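**Small trays for a kitchen table: what's everyone using?**

Forum: Home & Kitchen > Storage and Sorting
Started 14 Apr 2024

**mudbrick_moll**

We've moved the craft and baking mess off the bench and onto the table, and I'm trying to stop it spreading. My theory is that if every small thing has a tray, the small things will stay put. My household's theory is that trays are where you put mail.

I've got one yellow plastic one so far, rounded corners, raised lip, from the discount shop at Ridgeway. I like it more than a person should like a tray. The plan was one colour per job, but the shop only had yellow, so at the moment every job is yellow.

Currently on trial at my end, against the advice of everyone I live with: 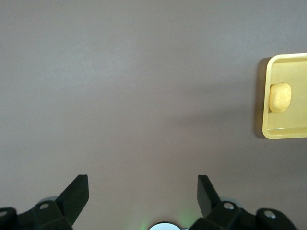 The lip is the bit I care about. Anything small and round will head for the floor given half a chance, and the dog has firm views about what lands on the floor. I don't want to go much deeper, though, or I'll be fishing things out with two fingers like olives from a jar.

So: lip or no lip? And does pale plastic stay pale?

**tinshed**

Lip. Always lip. A tray without a lip is a chopping board with ambitions.

Pale plastic stays pale until the first curry. After that you own an orange tray, and there's your second colour sorted.

**Quokkaline**

Going to disagree with the whole premise, sorry. We went through a tray phase. Ended up with 40 of the things, and the table was exactly as messy, only in rectangles. Now we have one drawer and a rule, and the rule is shut the drawer.

Also, pale yellow thing on a pale yellow tray? I'd lose that in a minute. Get a dark tray. You want contrast, especially before coffee.

**mudbrick_moll**

> only in rectangles

This is my dream though.

Fair point on the contrast. The table's a sort of greyish mauve, so the tray itself shows up nicely. What's in it, less so.

**harbour_grey**

I've used the Honen ones for years, the shallow size. They're fine. They stack, they go through the dishwasher on the top rack, and on the bottom rack they come out shaped like a saddle. Ask me how I know.

Flelau does a nicer one with a grippy base, but I paid double for it and it grips the table so well that I've spilled things trying to pick it up.

**tinshed**

The Flelau base is the best thing about it! You're meant to lift it, mate, not drag it.

**harbour_grey**

I have lifted things before, thanks.

**Quokkaline**

Drawer.

**pegboard_pete**

If there's ever dough involved, oil the tray a bit first. I left a lump sitting on bare plastic over lunch once and had to take it off with a scraper, and the scraper left marks, and the marks never came clean. Stained like old piano keys by July.

Bicarb paste got most of it. Don't use the green scourer.

**mudbrick_moll**

Noted on the oil. The green scourer has already met one baking dish in this house and we don't speak of it.

I'll get a dark one for the pale stuff and keep the yellow for everything else. Lilton has a clearance bin near the checkouts, so I'll have a dig in there before I pay Flelau prices.

**tinshed**

Measure your shelf before you go. I bought 2 from that bin and they miss fitting ours by the width of a pencil. They live on top of the fridge now, full of mail.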